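Alkaline water and water ionisers: your questions answered

I get asked about these machines more than anything else on the site, usually by someone who has been to a demonstration evening and come home with a brochure. The answers below cover what comes up most often. I pay for my own water and my own test strips, and I don't sell either.

What is an ioniser supposed to do?

It sits by the kitchen sink and passes tap water over metal plates with a current running through them. Water comes out of one spout slightly more alkaline than it went in, and out of the other slightly more acidic. That part is real. You can check it with a strip of pH paper and it will change colour more or less as the salesman says it will.

What follows in the brochure is another matter. The alkaline water is said to help with tiredness, bad skin, stiff joints, reflux, poor sleep and ageing. A list that long ought to make anyone put their purse away for a minute.

Doesn't my body need to be more alkaline?

Your blood is already slightly alkaline and your lungs and kidneys keep it that way, within a very narrow band. They do this whether you drink tap water, tea or orange juice. If your blood pH were to move by much you would be in hospital, and nobody there would hand you a jug from the kitchen.

Your stomach is strongly acid on purpose. A glass of mildly alkaline water meets that acid and that is more or less the end of it.

But the test strips showed I was acidic!

They showed that your urine was acidic, or your saliva. Urine changes through the day depending on what you've eaten, because getting rid of spare acid is one of its jobs. It says very little about your blood. The talk I sat through in Etivthorpe had us all lick strips straight after the free coffee and biscuits, and the whole front row was declared to be in a poor way.

What about the demonstration with the coloured drops?

This is the one that sells machines. The presenter puts drops into a glass of tap water and it goes yellow or orange, then puts the same drops into the ionised water and it goes a handsome blue or purple. People gasp. The drops are a pH indicator, and all they tell you is the pH. A pinch of baking soda in the tap water will turn it the same handsome colour. I've done it at my own table for the price of the pinch.

There is a second trick with tea bags in cold water, where the ionised glass goes dark faster. Black tea gets darker in alkaline water. Try it with the baking soda again.

Isn't there proper research?

There is some. Most of what I've been sent falls into one of these heaps: work done on cells in a dish, work done on rats, and very small trials on people. A few of the small trials report something mildly interesting. I wouldn't spend a month's rent on mildly interesting.

When a seller says "studies show", ask for the study and read who took part. Look for how many people there were, whether they knew which water they were drinking, and whether the thing measured was something you'd notice in daily life. A change in a blood marker after a fortnight is a long way from feeling better in March.
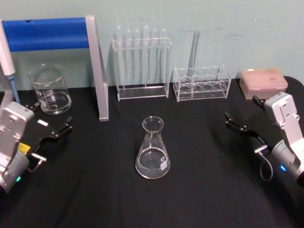
Can't I just send my tap water to a laboratory and find out?

You can, and for a private well or old pipework it's money well spent. A lab can tell you about lead, nitrate, bacteria, hardness and so on, provided you follow the sampling instructions that come with the bottle. It won't tell you whether the water is "energised" or "structured", since those words have no agreed meaning that anyone could measure. If you're on the mains, ring your water company first. They publish results by postcode, and if you have a worry about lead they may well test for it without charge.

What did you make of the Petutora?

The Petutora is the counter-top model going round the village halls at the moment, and I've had more letters about it than all the others together. I borrowed one for 2 weeks from a reader in Flumside. It made water of a higher pH, as promised. It also took up half the draining board, beeped at night, and wanted a new filter cartridge before I'd have thought it needed one.

I felt the same as usual. So did my husband, who was given the ionised water one week and plain tap the next without being told which, and who guessed wrong. That is a test on one man and proves nothing, but it's one man more than the brochure had.

The brochure says the spring at Haugen has been curing people since 1796.

It says people have been visiting the spring since 1796, which is a more careful sentence. Read it again. I wrote to Idun Åberg, who looks after the local history collection there, and she was kind enough to look through the visitors' books for me. Plenty of people came, and plenty wrote that they felt much better. They had also had a fortnight off work, regular meals, long walks and an early bedtime. Nearly all of them came in summer.

She couldn't find any mention of alkalinity, and said the older leaflets praise the water for its iron. The spring and the machine have nothing to do with each other apart from a drawing of a mountain on the box.

My friend has one and swears by it. Is she lying?

I doubt it very much. Somebody who buys an expensive water machine usually starts drinking a good deal more water. She may drop the fizzy drinks and the third glass of wine as well. If she had been a bit dried out before, she could easily have fewer headaches. The tap would have done the same.

There's also the plain fact that most aches come and go. We buy things when we feel at our worst, and then we improve, and the thing gets the credit. I've done it myself with a magnetic bracelet, so I'm not throwing stones.

Is it dangerous?

For most healthy people, mildly alkaline water is harmless. There are some who should be careful. If you have kidney trouble, or take medicines that depend on stomach acid, speak to your doctor or pharmacist before you use one. Don't mix baby formula with it. And don't drink from the acid spout, whatever it is being recommended for this month.

The danger I worry about more is the person who puts off seeing a doctor because the water is "working on it". Reflux that won't go away needs looking at. So does tiredness that has lasted for months.

Surely it at least tastes better?

It may. Most of these machines have a carbon filter in front of the plates, and carbon takes out the chlorine taste. You can get the same thing from a filter jug, or by leaving tap water in the fridge overnight with a cover on it. If taste is all you want — and it's a perfectly good thing to want — start there.

What about the bottled kind?

Same water, same claims, plus the plastic. Some of it is ordinary spring water that happens to be a little alkaline, as a lot of spring water is. Have a look at the label of the cheapest bottle on the same shelf. I found one with a higher pH than the "alkaline" brand beside it.

I've already signed. Can I get out of it?

Quite possibly. If you bought at home, at a hall or over the phone you may well have a cooling-off period, so get the paperwork out today and look for the cancellation form. Put it in writing, keep a copy, and don't let anyone talk you into "just trying it until Thursday", as the days may be running while you do. If you took out a finance agreement, that has its own rules and you'll need to write to the lender too. Citizens Advice can help with both.

One reader had put down a deposit of 400 pounds and was told it couldn't be refunded. It could.

Would you ever change your mind?

Certainly. Show me a decent trial with 200 people or more, half of them on ordinary water and none of them knowing which, with the results written up whichever way they fell. I've asked three sellers whether their firm has run one. Two didn't reply. The other sent me a discount code.

Can I send in a question?

Yes, by the contact form. I can't answer questions about your own health and I don't reply to distributors any more.

Related pages
Magnets on the water pipe: does limescale care?
Detox foot pads and what turns them brown
Salt lamps
How to read a trial without a science degree
Filter jugs compared (updated)
Readers' letters: the copper cup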